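Subject: Re: Household tasks and the Niltham laundry trial
From: Shiuli Cassim
Date: September 27, 2020

Dear colleagues,

I write on behalf of the Niltham working group in reply to the enquiry from Clurkmont, quoted here for those who joined the list recently.

> The Skanstead residential homes have asked whether they
> should set money aside for a folding machine. Could the
> group say whether two arms can yet take over the folding
> of clothes from laundry staff?

The group's present advice is that they should not. Our bench at Niltham uses two arms and one garment at a time. Picking up a piece of clothing by two corners is the stage on which most of our effort has been spent.
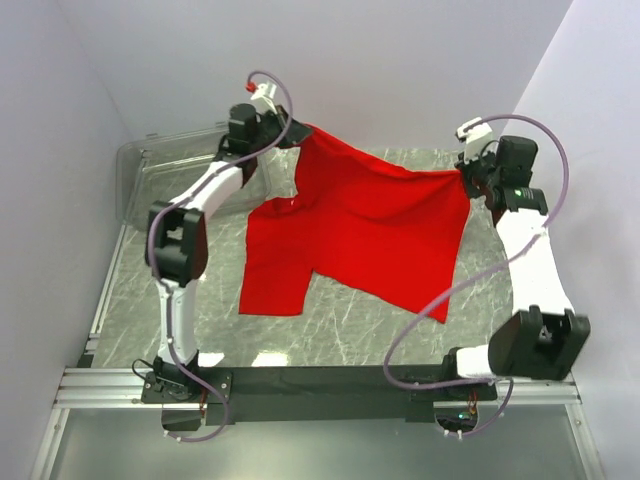 Page last changed: 27/09, list archive

A plate keeps its shape when it is lifted and a shirt does not. The fold must therefore be planned afresh after each grasp. In March we logged 244 attempts, and the report sent to Marchetti sets out how each was scored. Members should note that the garments were supplied singly. Sorting a mixed basket was outside the terms of the trial.

The grip itself also needs care. Two fingers may take hold of one layer of cloth or of several, and the later steps depend on which.

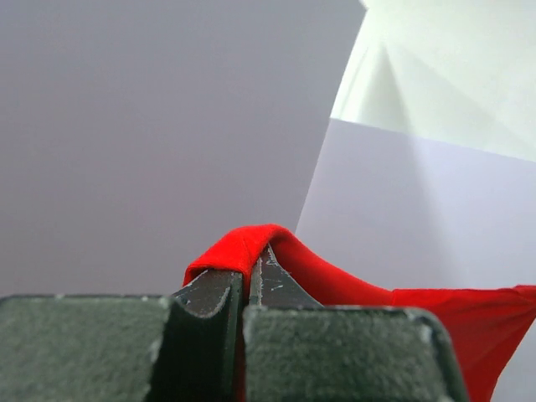

Would a single arm be enough for towels?
For small flat items it may be, provided that the table is clear and an attendant is present. The group has not tested this and makes no recommendation.

On the matter of cost, Clurkmont should compare the machine with the whole of the laundry worker's duties. These include checking labels, setting aside items for mending and returning clothes to the correct room. None of those duties formed part of our work, and pressing a garment flat on the table remains under study.

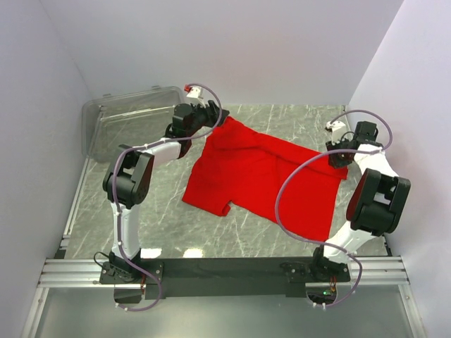
Filed under: Automation / Domestic tasks

The next report will cover 12 garment types. Sites wishing to submit comments on the draft should write to me through the list, giving the name of the site and a contact. Skanstead has already done so.

Yours faithfully,

Shiuli Cassim
Niltham working group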